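Setting up a memorial page in Cuvia

I'm Ekaette Amadi, and I put this section together after building my uncle's page and then helping two cousins with theirs. It covers everything from the blank page to the moment you press Publish. Give yourself an evening, and have the dates and the family names written out before you log in.
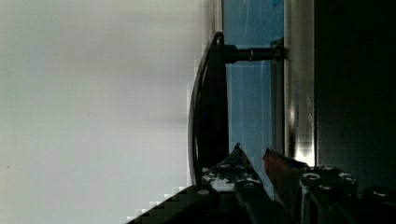
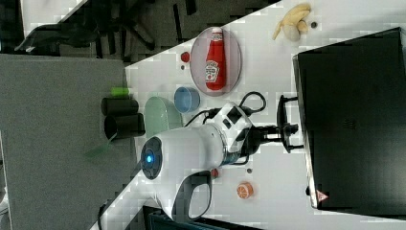
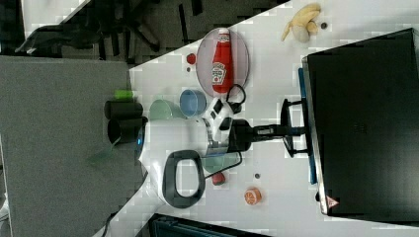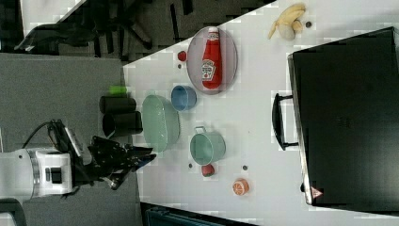 Okay, first the writing, which is the part everybody dreads! Cuvia opens with a big empty box labeled Life Story, and I sat in front of it for an hour with nothing. What got me going was small household stuff. If your person put ketchup on everything, say so – a red Heinz bottle lying on its side by a banana can bring back a whole kitchen table, and those are the lines the relatives write to you about later (mine did, for weeks). The jobs and the schools can go in afterward.

## 3. Entering the text

1. Click **New Page** and type the full name the way the family wants it. Nicknames go in quotation marks, between the first and last names.
2. Add the date and place of birth, then the date and place of death. If you only know the year, leave the day box blank.
3. Paste your story into **Life Story**. The limit is 4,000 characters, spaces included. My first try at Uncle Natanael's ran way over, so I cut the army years down to one paragraph.
4. Fill in **Family**. I list the spouse first, then children oldest to youngest, then brothers and sisters.
5. Click **Save Draft**.

> **Note:** Letters like the ř in Bořivoj or the Đ in Đức paste in fine, but the search box on the site is fussy about them. Put a plain spelling in the **Also Known As** field so old friends can find the page.

> **Caution:** Save Draft doesn't happen by itself. I lost the whole Family list once by closing the tab. Ugh.

## 4. Service details

1. Open the **Service** tab and pick **Public** or **Family Only**.
2. Type the name of the chapel and the street address. For us it was the Jarholm chapel, and I added a line about parking behind the building.
3. Put in the start time, and check whether it says AM or PM. The box starts out on AM every time.
4. If there's a meal afterward, use the second address line. Don't put it in Life Story, where it'll look strange a year from now.

**Family Only** hides the address, but the date still shows. If you don't want the date showing either, leave it empty and call people.

## 5. The guest book

1. Turn on **Guest Book**, then **Approve Before Posting**. Please do both!
2. Choose one other person to approve messages along with you. I asked Tarmo Zariņš, and he took the mornings.
3. Set the message length. I picked 200 words, and only one person grumbled.
4. Leave the book open for as long as you like. You can close it later without losing any messages.

> **Caution:** Deleting a message is permanent. If you aren't sure about one, use **Hold** and come back to it.

## 6. Before you publish

Have someone else read every name out loud while you look at the screen. Then press **Publish** and wait 10 minutes before sending out the link, so the preview has time to catch up. You can still edit the page after that, and I've fixed a middle initial on ours since.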